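Marloes Vermeulen, Géza Győri
5 Jul 2023

4.2 Clearing the sink

The question of this section is whether a learned policy can already do the small kitchen chores. We chose the sink task, which in the Cimside simulator has 537 start states.
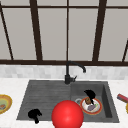
Success was scored only on the final position of the objects. This rule is strict for the sink, where many things are close together. In Figure 3 a plate with an orange-red rim is tilted in the basin, with a purple piece on it and a black object over it, and the policy must separate these before it can lift the plate. We ran 1,904 trials, and 1,589 of them ended with the plate still in the basin.

The failures are mostly of one kind. The policy reaches the correct place, but it closes too early and pushes the plate to the wall.
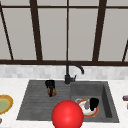

A longer approach phase reduced this error in the Navura kitchen and did not change it in the Peltonen kitchen. We do not yet understand the difference. For these reasons we consider the chore not solved.

Figure 3. Sink task, two states.

Related items
Sanna: Grasping thin dishes
Salminen and Ruotsalainen: Drawer tasks at Clelberg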